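4. Setting Up Your Fundraising Page

This section explains how to create a fundraising page for a sponsored challenge on the Zarevel platform. It applies to individual participants and to team captains. Charity administrators should refer to Section 7.

Before you begin

You will need your registration number, the e-mail address you used to register, and the name of the charity you intend to support. Your registration number appears in the confirmation message sent to you when your place on the challenge was accepted. If the message has not arrived, check your junk folder before contacting Participant Support.

Participants under 18 may hold a page only if a parent or guardian has signed the consent form. The page will remain hidden until the form has been received and checked.

4.1 Creating the page

1. Sign in to your Zarevel account and select My Challenges.

2. Choose the event for which you have a confirmed place. Events for which you are on the waiting list are shown in gray and cannot be selected.

3. Select Create Page. Enter your registration number when prompted, without spaces.

4. Enter a page title of no more than 60 characters. Your title should include your name and the challenge, for example "Trinh Đặng — Hetano Ridge Trek."

5. Select your charity from the list. If your charity does not appear, stop at this step and complete the form Request a New Charity. Do not choose a charity with a similar name.

6. Enter your fundraising target. The minimum for the Hetano Ridge Trek is $300 for each participant. There is no maximum.

7. Select Save Draft. The page is not yet visible to the public.

Caution: The charity cannot be changed once the first donation has been received. Check the full legal name and the registered address shown under the charity's entry before you publish.

4.2 Writing your story

The story is the main text of the page. Donors will expect to learn what you are doing, when you are doing it, and why you chose the cause.

1. Open the draft and select Edit Story.

2. State the challenge in the first two sentences. Give the distance or the height and the number of days.

3. Explain your connection to the charity. You are not required to share medical or family details. If you mention another person, obtain that person's permission first.

4. State whether you are paying your own travel costs. If any part of the money raised will be used toward travel, equipment or guide fees, tick the box marked Costs Included. A notice will then be added to your page automatically.

5. Select Preview and read the text through once before saving.

Note: Pages that promise a stunt, a forfeit or an unusual costume are reviewed by hand. Allow 3 working days. Forfeits that involve undress, alcohol or exposure to severe cold will be refused unless the event organizer has agreed to them in writing. This applies even where the participant is an adult and has suitable experience.

4.3 Publishing and sharing

1. Select Publish. A web address for the page will be created and sent to you by e-mail.

2. Add the address to your training updates, your e-mail signature or any printed sponsor form.

3. To collect cash, use the Baltell receipt book supplied in your participant pack. Record each gift on the day you receive it, and pay the total in through the Offline Donations tab.

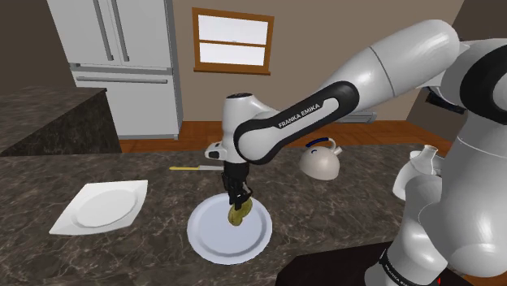 4. Offline donations appear on your page once they have cleared. They are shown separately from card payments and count toward your target in full.

Caution: Do not pay cash donations into a personal account, even for a short time. Unused receipts must be returned with the book.

4.4 Team pages

A team page brings together the totals of up to 11 members. The captain creates the team page first, then sends each member a joining code from the Team tab. Members keep their own pages and may leave the team at any time — money already raised stays with the charity and remains in the team total.

If the captain withdraws from the challenge, another member may be appointed by writing to Loan Văn, Participant Support.

4.5 Closing the page

Pages for the September departure remain open for donations until 31/12/2025. After that date the page can still be viewed, but the Donate button is removed. Participants who wish to keep a record should download the donor list before the page closes. The list contains personal information and must not be passed to anyone outside the challenge.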